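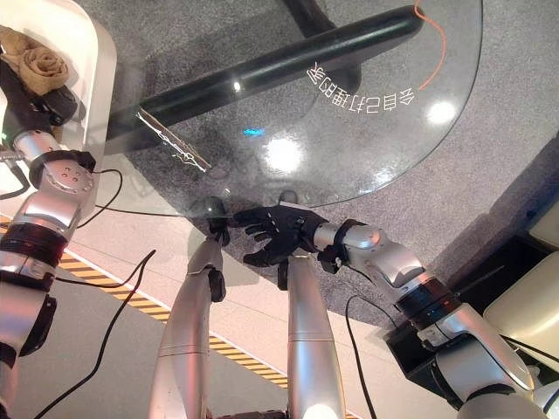 Minutes of the house meeting, Mon 12 August
Place: ground floor lounge, Dunstan
Present: Wekesa Langat (chair), Lorraine Doolan, Hamish Bolger, Somtochukwu Edet (minutes)
Excused: Jolene Stubbs

1. Minutes from June
Accepted with one change. The price for the carpet cleaning was 73 dollars, not 64. Hamish will correct the copy in the folder.

2. Round glass table
Lorraine reported that the table gets marks very quickly, mostly near the edge where people put their hands. She proposed to wipe it every evening with one of the tan cloths, first the top and then along the rim. Wekesa asked if the cloth can leave small threads on the glass. Lorraine has not seen this at home, but she will look in daylight.

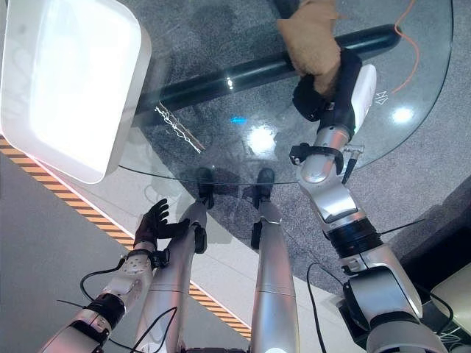
It was agreed that the glass spray from Rusik is used only one time per week. On the other days a little water is enough. The white Chinese lettering on the glass must be wiped softly and without spray. Hamish wanted to know what it says, and the secretary has written it down for the minutes: 会自己打理的家, "a home that takes care of itself".

3. Cloths
We have 17 cloths in the cupboard and Jolene has sent a message that she can wash them on Thursdays. No fabric softener, please — the cloths do not take up water well after it. Hamish asked that used cloths are not left on the table in a ball.

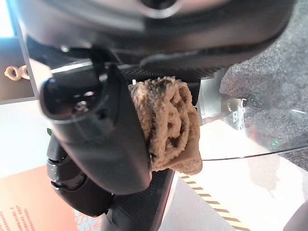
They should be opened and hung on the rail in the utility room, also when they were used only for a short time. Lorraine will put up a second rail if the first is too full.

4. Carpet
The gray speckled carpet under the table will be vacuumed on the same day as the table gets the spray. Wekesa will ask Brivance for a new price for the yearly cleaning.

5. Other matters
The orange cable by the table: Hamish will bring clips for it.
Next meeting in the same room, date to be sent by Wekesa.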